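Student Project Report
Shared Table, Shared Storage: Organizing Small Items on a Single Work Surface
Submitted by Sølve Boström and Wumpini Ametepe
June 5, 2026

1. Background

The Aguiar residence houses 30 students on two floors. Each floor has one common room, and each common room has one long table used for eating, studying and everything in between. At the house meeting in March, residents asked for a better way to keep dishes and reading material on the same table without one spoiling the other. The project team was given a budget of 600 kroner and the remainder of the term to propose an arrangement.

The work had two aims. The first was to find open storage that could stay out at all times, so that residents would return items to it without opening a cupboard. The second was to write a short set of placement rules that a new resident could follow without instruction.

2. Materials

Cupboards and lidded boxes were excluded at the start. Residents had been offered lidded boxes in an earlier year, under a house project called Prirnent, and had stopped using them within weeks. The team limited itself to open trays and racks that could be lifted with one hand and wiped clean.

Books were assigned to a shallow tray with an orange wooden frame. Dishes were to be kept outside the tray, directly on the gray tabletop or in a rack. The team considered stacking paperbacks upright but found that thin volumes slid down whenever a neighbor was removed. Books were therefore laid flat, with the larger volume at the bottom where sizes differed. 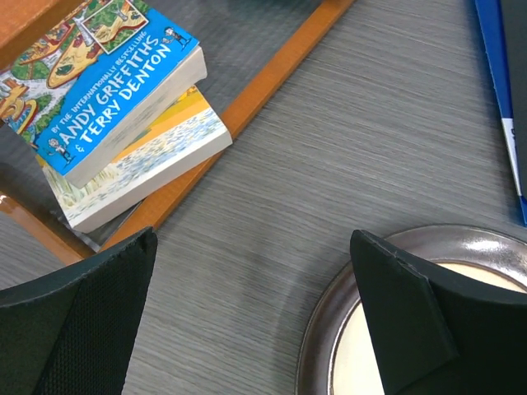

Figure 1. Two paperbacks lying flat in the wood-framed tray, with a dark-rimmed plate on the tabletop.

The frame proved more useful than expected. Its rails mark a boundary that is easy to see against the gray surface, and residents who took part in the trial kept plates on the correct side of it even when the rules had not yet been posted. A plain mat tried before the tray had no such effect.

3. Arrangement of the Table

The team tested two layouts. In the first, storage stood at the front of the table, close to the user. Items were easy to reach, but the working area was pushed to the back and residents had to lean over the tray to use it. In the second, storage was moved toward the back wall and the front was left for work. The second layout was preferred by most participants and was adopted for the remainder of the project.

Dishes were given a white wire rack. Wire was chosen over a solid holder so that the surface underneath could be checked and wiped without emptying the rack. The rack and the orange wooden piece were kept apart — a splash from a rinsed plate should not reach a paperback. 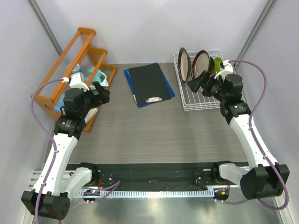
Figure 2. Work surface with the orange wooden rack and the white wire dish rack.

4. Trial and Results

The trial consisted of 20 short sessions. In each, a participant was handed a mixed set of items and asked to put everything away, then to retrieve one book and one plate. Participants had no difficulty finding the place for either. The most common error was setting a plate down on top of a book when both were carried together. A second, smaller problem was that books placed with their spines facing the wall had to be turned before their titles could be read.

The following rules were written as a result:

Put books away first, then dishes.
Lay books flat, spines facing the user.
Let dishes dry before moving them out of the rack.
Leave the front of the table clear at the end of the day.

5. Remaining Work

The tray holds a small number of books well, but a tall stack leans. A second tray of the same kind would fit within the budget, and the team recommends buying it before the arrangement is copied to the upper floor. The rules should be printed on one card and fixed at eye level beside the table. Wumpini Ametepe will hand over the session notes and the remaining funds to the house office.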